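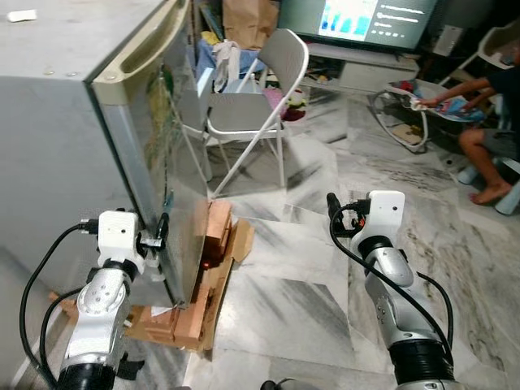
The little silver fridge, seen from above

Small fridge standing on wooden blocks - okay to leave it that way?
Posted by Stultora

Hi all! I finally have a second fridge and I'm so happy with it. It's one of those small ones with a shiny silver door and a white inside, and it lives in the back room, up on a stack of wooden blocks with cardboard by them. I love having it off the floor, but is it safe? Also, the inside smells a bit like an old lunch box. I want it ready for drinks by Sunday, when my whole family is coming over. Any tips welcome!

Lerato Kekana
Oh, I love these little fridges! Blocks are fine as long as nothing rocks. Push gently on each top corner, and if one dips, slide a thin piece of something stiff under that side. Put a level on top too (take off anything you've set up there first). I like mine tipped a hair toward the back so the door swings shut by itself.

For the smell, unplug it and take the wire shelf out. Wash everything with warm water and a spoonful of baking soda.

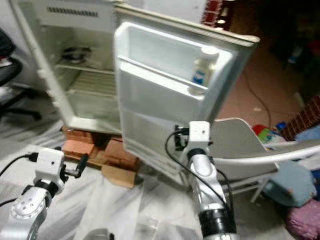
Then do the door, and get right into the corners of the two door shelves, where old spills love to hide. Lift out whatever you keep there, even if it's only one bottle, and wipe under it. The seal deserves its own pass with an old toothbrush - go slowly and dry it well. Put down a plastic sheet before you start and you can splash all you like! Leave the door open for a few hours after that. Mine came up so fresh I showed it to the neighbors.

Flelis
blocks are ok, mine has been on them for years. coffee grounds in a cup for the smell

Damián Vergara
Agree with Lerato on the baking soda. I'd swap the cardboard for a rubber mat, though, as it gets soggy if anything leaks. And keep a gap behind for air. Have a great time with the family!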